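The Last Hot Wash in Barberg

12/19/20

By Yaa Nutsugah

The Quansah Laundry opens at six, before the bakery next door and well before the bank. On a cold morning in December the windows are already fogged, and Kofi Boateng is moving sheets from the big washer to the dryer with both arms.

Boateng has worked here for 11 years. The laundry used to take in linen from hotels as far off as Larkelach. Most of those hotels now send everything to a plant outside the city, which picks up by truck and bills by the pound. What remains in Barberg is smaller work: guesthouses, barbers, a swim club, two dental offices and people who live in apartments without a hookup.

"The hotels paid late anyway," Boateng says. "The barbers pay on Friday."

Barbers go through a lot of towels. A busy shop can send 600 in a week, most of them hand size, and they come in with hair worked deep into the loops. They have to be shaken out before washing or the drains clog. 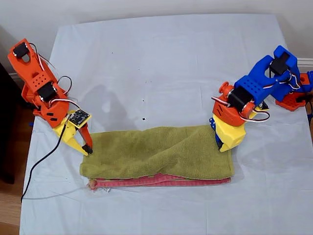 What a Towel Can Take

Cotton towels wear out from the edges in. The hem frays first, then the corners pull, and after that the loops go flat in the middle. Fabric softener speeds things up by coating the fibers so they hold less water. Boateng stopped using it years ago and lost one customer over it.

Abena Kwofie owns the laundry with her cousin and does the buying. She orders from a mill agent, Farzad Ranjbar, who carries samples in an old suitcase and leaves them on the counter for a month at a time. Kwofie washes each sample hot until she is satisfied or it falls apart. The ones that fail go under the sink as rags.

Price matters less than she once thought. A cheap towel that lasts a season costs more than a good one that lasts three, and customers notice when a stack comes back thin.

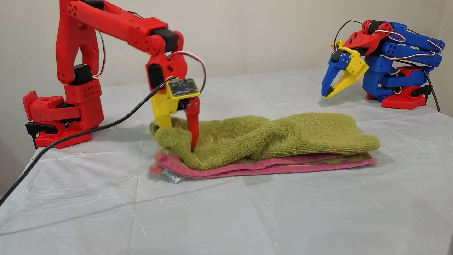 Color is a harder question. White can be bleached, so hotels have always liked it, but barbers and salons want something that hides stains from dye and oil. Kwofie steers them to dark shades when she can. A green towel, folded and set out for a customer, looks clean for longer than a white one does, though it must be washed apart from the rest until the dye settles. Black fades to a brown that people complain about.

Kojo Akpalu runs a barbershop on Diramness Street and switched from white two winters ago. He keeps his old ones for mopping up.

Rent is the larger worry. The laundry pays 914 a month for a narrow front room and a back room with a drain in the floor, and the lease runs out in the spring. The landlord has not said what he will ask. Kwofie has looked at a space across the river, but it has no gas line, and putting one in would cost more than the dryers are worth.

Boateng says he would make the trip across if it came to that. For now he has the swim club's order to finish, and their van comes at noon.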